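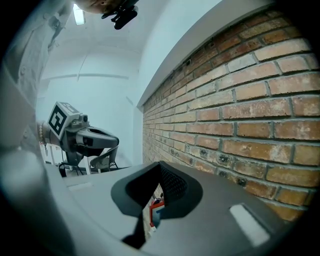

I've been put in charge of the newsletter's home page again, which means you're getting another month of me banging on about damp. Specifically, damp in old houses, as Windcombe has plenty of them and ours is one of the worst. We bought the place in June two years back, after a dry spell, and it smelled like nothing at all. By the first proper winter the back bedroom smelled like a wet dog in a cardboard box. What I should have done straight away was leave the walls alone. If you've got exposed brick indoors, and plenty of you have, please don't let anyone talk you into slapping a sealer on it before you know where the water's coming from. I did our chimney wall with two coats of some glossy stuff from the hardware shop and it looked gorgeous for a fortnight, then it went cloudy and started coming off in flakes like sunburn.

So, what worked. Kuldeep Mathur from Rathore Street came over with a torch and a screwdriver and spent most of a Saturday-style lazy morning walking around the outside of the house, hardly looking at the inside at all. He found the garden bed first. The previous owners had piled soil and bark up against the back wall, well over the vents, so there was no air getting under the floor (I'd been admiring those hydrangeas, too). Then he found a downpipe that had come away from its bracket and was emptying itself neatly down the corner of the house every time it rained.

We dug the bed out over two weekends. 11 barrow loads, and my back has opinions about every one of them! The vents were still in there, clogged solid with dirt and old snail shells, and I cleaned them with a bottle brush. The downpipe was a new bracket and a bit of swearing.

Getting the sealer off was the miserable part. I tried a wire brush, which chewed the faces of the bricks, so don't do that. In the end it was a poultice stripper under plastic overnight, then a plastic scraper and plenty of rags, windows wide open. Do a test patch behind the couch before you commit. Some of the mortar came out with it, and where the old mortar is lime you want lime going back in, as the modern cement mix is too hard for soft old bricks and they'll crumble around it. I rang three places before I found someone who'd sell me a small bag and not a pallet.

It's slow, mind you. A wall can take months to dry out and you'll get white fluffy salts on the surface while it does. Brush them off dry and sweep them up. Washing them just sends them back in for another go.

I've still got half a bag of lime and the bottle brush if anyone wants a lend, and Kuldeep says he's happy to look at downpipes provided there's a cuppa in it. Next time I want to do sash windows, so if yours have been painted shut since the seventies, send me your tips, or your sympathies.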